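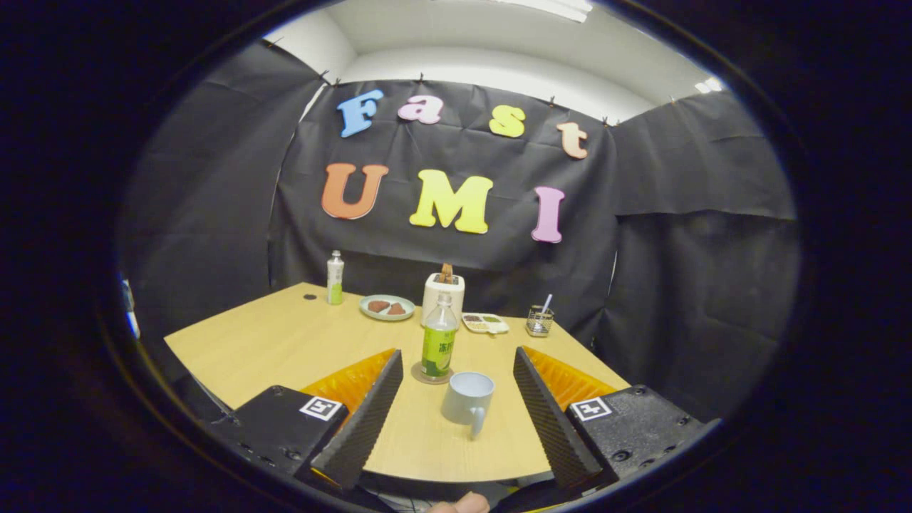 Page last changed: March, 16:40

Urka hand-held gripper kit – trial reports and comments

Trukwood_Lab
Our department has had the Urka kit on loan from Rirnska and is asked to advise on purchase. The two fingers close evenly and the ridged inner faces suit a mug of the kind on our table. Members with longer use are invited to comment, in particular on the wide lens.

groen461
We bought 2 sets. The lens is the best part of the offer. A toaster, a plate and bottles all stay in view with both fingers, so one mounting serves for most kitchen tasks. I would recommend purchase.

Yevdokiia Yurchenko
I cannot agree in full. The curve near the rim is strong, and our calibration had to be repeated after each transport. The printed markers on the housings must also be kept clean. The supplier's guide gives this one line.

groen461
With respect, we recorded 100 runs on a single calibration. Was the lens ring tightened before packing?

Yevdokiia Yurchenko
It was, on each occasion. The matter is with Rirnska under ticket 1933.

Trukwood_Lab
Thank you both. We shall ask for a second loan period before advising – the price of spare finger pads is also still to be confirmed. Could either of you state how long a pair lasts in daily use?

groen461
Ours were changed once, after a term.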